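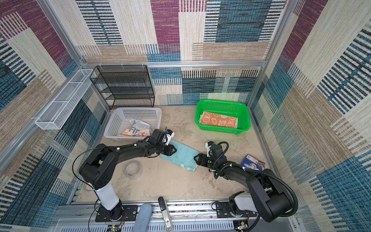

2 min read

Product Review: Hudine Two-Arm Towel Folding Cell
Reviewed by Senga Munro, Willanholm Equipment Evaluation Office
Wednesday, May 7, 2025

The Hudine cell was evaluated on household towels over 29 sessions. Folding quality was acceptable. The principal finding concerns a safety fault in the grip release.

On 3 occasions the right gripper failed to open after a stop command, while the left arm continued to pull.
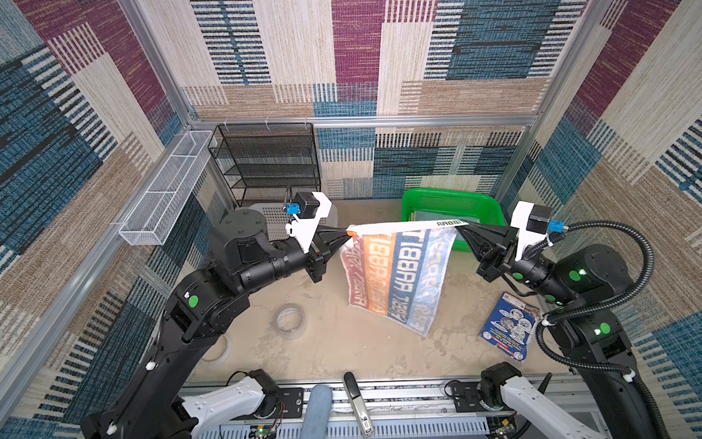 The load on the cloth was not reported to the operator, and the fault log recorded each event as a normal stop. Bláthnaid Moriarty of Wurkdale, the supplier, has confirmed the fault and expects corrected software in June. Until it has been installed and tested, the cell should not be run unattended.

Rating: 2 out of 5, pending retest.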